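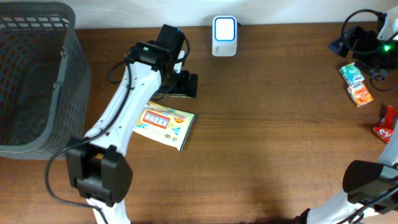 I have been arguing with my sister-in-law about snack baskets for most of a year now, and I've decided to put my side in writing, where she can't interrupt me.

My position is simple. Every household should have one basket for snacks, it should live on a table, and everything that crinkles should go in it. Chips, crackers, the little packets of nuts that come home from plane trips. You walk in the door, you empty your bag, the snack goes in the basket. If you want a snack, you look in the basket. If the basket is empty, there are no snacks and you can have toast.

Nisha (Nisha Shakya, my brother's wife and a very organized person, I want to be fair to her) thinks this is barbaric. She has a pantry with bins. The bins have labels. There's a bin for salty, a bin for sweet, a bin for "lunchbox" and a bin for "backup," and I once stood in front of that shelf with a bag of trail mix in my hand for a full minute because trail mix is salty AND sweet AND goes in a lunchbox. I put it on top of the microwave and left the room. She found it, of course, and I heard about it at dinner.

So that's where I'm coming from.

I have nothing against bins as such. What I object to is a system that asks a question every time you use it. Putting away groceries at six in the evening, with the ice cream going soft and somebody yelling for the phone charger, is no time for questions. I've got maybe one decision left in me at that hour and I'm saving it for dinner. With one basket, the answer is always the same and you can do it with your elbow.

Now, about the basket itself, because I have opinions there too and they cost me some money to get. My first one was wicker, from Hotico, and it was beautiful for a month. Wicker holds on to crumbs the way a rug holds on to pine needles. I'd turn it over and knock it on the porch rail and out would come a little rain of pretzel salt, and then the next day there'd be more, from where I couldn't tell you. It also snagged. I have watched a perfectly good bag of chips get opened by a basket.

The second was wire, and everything small fell through it or stuck out of it, and it left a scratch on the table that I still cover with the napkin holder when people come over.

The third one is the one I kept. It's a plain plastic basket from Stuvar with holes in the sides, nothing you'd ever take a picture of, and I love it. You rinse it in the sink. Holes are the important part, and I'd ask you to think about that before you go buying a solid one. With a solid box you have to walk over and lean in to find out what you've got. With holes you get a peek of color on the way past, and a dark basket makes it even better – anything in a pale yellow or bright red wrapper just about jumps out at you. My kids can tell from the hallway whether it's worth coming into the kitchen, and if it isn't, they don't come in, and I get ten more minutes with my coffee. That alone paid for it.

Then there's the table question. Nisha says food belongs behind a door. Her table has a runner on it and a bowl that holds nothing and may not be asked to hold anything. I say a table is the most useful flat thing you own and it's silly to keep it for show. Ours is wood, it's got a warm sort of brown to it, and it's had homework, a sewing machine, a broken toaster and at least two sick cats on it. It can hold a basket. Push the basket off to one end, up near the wall if you've got one handy, and you still have plenty of room for plates.

I will give her one point, and it's a real one. Snacks that are out get eaten. My friend Sofia Stefanou tried my way for a few weeks and told me, a little crossly, that she'd gone through a bag of sesame sticks standing up in her coat. I believe it! I've done the same. But I've also thrown out an awful lot of stale food from the back of a cupboard in my life, and I'm not sure the trash can is a nobler place for sesame sticks than Sofia. When we moved out of the house on Rastogi Street I pulled a box of crackers from the top shelf that had moved in with us. Nine years, that box had up there, in the dark, behind a door.

If the eating bothers you, buy less. When the basket's the only place, the basket's the limit, and you can see it from across the room. I stopped going to the warehouse store on Saturday mornings for this exact reason. There was no way on earth to fit a 200-count box of granola bars in there, and once I'd stopped being annoyed about it I noticed I didn't miss them.

A few rules we've ended up with, since people ask. Flat things lie however they land; I don't file them. An open bag gets a clothespin or it gets finished. No fruit, because fruit goes bad quietly and then you've got a situation. Candy from holidays is allowed in for a week and then it goes to my husband's office. And if a packet doesn't quite make it in and ends up on the table next to the basket, that counts. I fought this one for a long time, I used to go around after everybody dropping things in with a sigh, and then one evening I thought, well, I know where it is, don't I? It's a foot away. It's close enough. I sat back down.

That last one is where I lost Nisha for good, I think. She was over in November and there was a packet lying there crooked, and I watched her look at it all through lunch. She'd look at me, and then at the packet, and then at the basket, and she didn't say a word, bless her, but when I came back from getting the coffee it was inside the basket, standing up, with the label facing front.

I took it out again after she left. She's invited us for Saturday and I'm bringing trail mix.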